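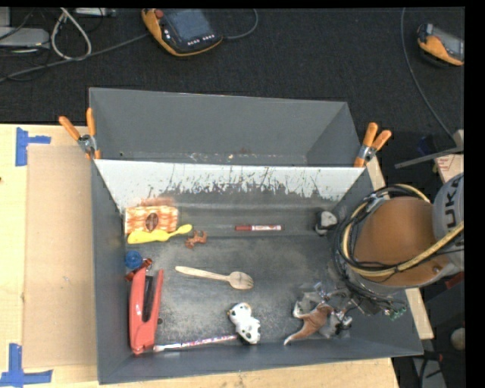 I finally made it to the Friday swap night at the Murakami building and I had such a good time! You bring a bag of little things you don't use, you dump it out with everyone else's, and then you dig. I took six packets of bean seeds and a jar of buttons (my grandmother's, but she had 300 of the brown ones, she'd forgive me). Came home with a brass thimble, two bike bells and a cookbook with someone's notes all over the soup pages. Sayaka found a music box that still plays most of a waltz.

Doors open at 6 and it gets loud fast, so go early if you like to talk. The next big one is in November and I've already started a pile by the door. Bring a bag with handles!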